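Vostunport Rental Listings - Data Card

Summary
This dataset holds 1844 listings for vacation homes and long-stay apartments in Vostunport and the hill villages behind it. Each row is one listing as it stood in July 2025. Plota collected the text and Ramil Ignacio cleaned it.

Files
listings.csv - one row per property
notes.csv - free-text comments from owners
areas.csv - area codes and the village names they map to

Main fields
Each listing has an area code, floor area, number of bedrooms, nightly or monthly price, terrace (yes/no), sea view (yes/no) and the owner's own description. Floor area is in square meters. It is missing for 91 rows, most of them in Lamon, where older stone houses were never measured properly.
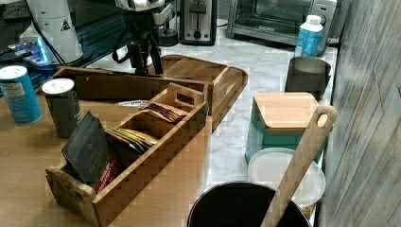 Jocelyn Marquez wrote back after the first release that "sea view" should not be trusted in Dagdag, as owners there tick the box if the water shows from the roof. We left the field as it is and added view_checked, which is filled in for 27 listings so far.

Known problems
Prices do not include cleaning fees. Seven listings appear twice under different owners - we kept both rows and gave them the same pair_id. Descriptions translated by the owner are marked "ot" in the lang field.

Changes
Version 2 merges the two Lamon area codes. The old codes from February still work in areas.csv.

Contact
Send corrections to Aileen Pascual at Plota, with the listing ID in the subject line.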